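Braviva Community Boards > House and Home > Hosting and get-togethers

Drinks for a long afternoon: how much is enough?

pludport_pat
Posts: 624
We're having the extended family over in February for Mum and Dad's anniversary, 40 people if everyone turns up, and I'm stuck on drinks. Food is sorted (barbie, salads, two pavs). My sister reckons I should just get a heap of soft drink and be done with it. I reckon half of it will end up flat in the laundry for a month like last time. What do you lot do? It'll be stinking hot and we're going from lunch until the mozzies chase us in.

wusolura_mum
Water, water, water. Last summer I bought all sorts of fancy fizzy stuff and what ran out first was plain cold water. I fill every jug I own the night before and shove them in the garage fridge. Lemon slices if I'm feeling posh.

tin_roof_tez
Disagree a bit with the above, sorry! Jugs are great for the first hour, then they're warm and there's a fly in one. Small bottles in an esky full of ice, every time. People grab one and wander off.

wusolura_mum
And put it down half full and grab another one, Tez! I picked up bottles from under the trampoline for days. 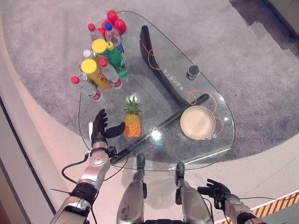
bottlebrush87
My two cents is to stop worrying about how much and think about where you put it. We used to have everything in the kitchen and you couldn't get near the sink for uncles. Now the main esky lives on the back verandah and there's a smaller lot inside for the oldies who don't want to get up. A cluster of plastic bottles standing up at one end of a glass coffee table, like in the pic, does the job and leaves the rest of the top free for chips and dip. Then you only have to top it up when you walk past.

tin_roof_tez
Glass coffee table with my nephews in the house? You're braver than me, mate. I'd be wiping fingerprints till Easter.

bottlebrush87
Haha fair call. Mine are all teenagers now, they barely leave the couch.

pludport_pat
OK, two drink spots is a ripper idea, hadn't thought of that. Still not sold on small bottles though. I priced them at Olivares and it came to $87 before I'd even looked at ice. Big bottles were heaps cheaper.

wusolura_mum
Big bottles and a marker for the cups. Write names on them!

tin_roof_tez
Nobody at my place has ever kept the same cup past two o'clock, names or no names. But yeah, for that money I'd go the big ones too. Get more ice than you think, and ask your sister to bring a second esky.

pludport_pat
She's offered already, she just wants it back clean this time. Going to do jugs inside and big bottles out the back. Anyone got a decent punch recipe without pineapple? Dad can't stand it.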